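Section 5: Loading your first tray

Right, you've got the Herurell bolted down and the arms have had their wake-up stretch, so now comes the fun bit! I wrote this section after setting up our own two-armed kit at the Ovitbridge shop in February, and I've kept it in the order I'd do it again.

Before you start

Have the control box on the same table as the arms, somewhere you can reach without leaning across anything that moves. Keep the middle of the table clear too (I lost a whole morning to a stray mug).
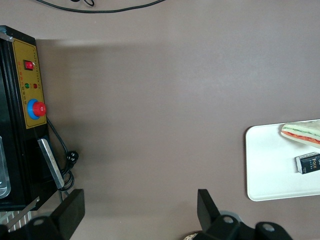

The stop button is the one control I'd like you to find with your eyes shut. Practise it a few times before you load any stock. It's the big red cap on the yellow panel, and the smaller red rocker switch is a separate thing, so don't grab that one in a panic.

CAUTION: Never reach between the fingers while the arms are live, even if a packet has only slipped a tiny bit.

Teaching it the tray

1. Open the Sithole menu and choose New Tray.
2. Put the tray flat on the table and press Find Edges.
3. Wait for the double beep. Ours takes 22 seconds, and yes, it feels longer.
4. Add your items one at a time and save each as you go. 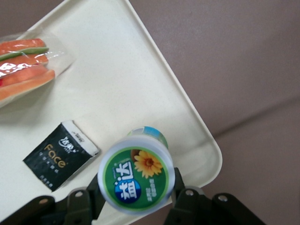
Round things need a gentler grip setting than boxes do. I start at 5 and go up one notch at a time until I'm happy, and I've never needed more than 9. With a bottle on its side, like the Yida gum between the fingers, choose Lying Down in the item list before you save.

Note: crinkly clear bags throw back a lot of glare. If the arm dithers over one, turn the bag a little and try again, or dim the nearest lamp.

Running a full order

5. Stock the stepped display, leaving a finger's width between items.
6. Pick a short order (two items is plenty) and press Run Slow.
7. Stay by the stop button until both arms are back at rest.
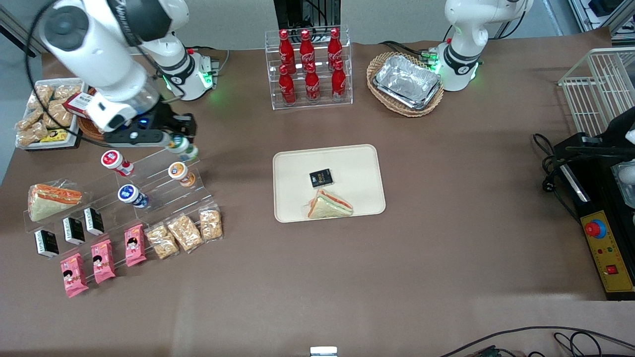
Fig. 5c. Picking a small drink bottle from the top step, with the serving tray in the middle of the table.

If you see error 483, the display has been nudged. Run Find Shelf again and carry on from step 6.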